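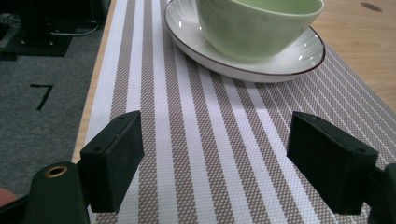
Set the Table Even When You Eat Alone

I have eaten most of my dinners alone since I moved to Flendville, and for the first two years I ate them over the sink or out of the pan. I now think that was a mistake, and a cheap one to fix.

A place setting for one person takes very little. A bowl, a saucer under it, a woven mat on the table. My everyday bowl is pale green and my saucer is white with a thin brown line along the lip. They were not sold together. The saucer catches drips and gives me somewhere to put the spoon. The mat keeps the table from getting scratched and can be shaken out over the trash.

People say this makes more dishes. It does, by one saucer. I timed the washing once and it came to 19 seconds.

The stronger objection is that a set table is for company, and that doing it for yourself is a kind of pretending. I held that view for years. But we don't say it about making the bed, and few guests see that either. I eat slower at a mat. I leave the phone in the other room more often than I used to. In April I had soup at the table almost every night, and I remember those soups.

Stores would like you to buy a whole set for this. The housewares place in Havach has one for 557 dollars, with bowls in four sizes. You don't need it. Look in the cabinet first, pick a bowl you like holding, and find something flat that fits under it.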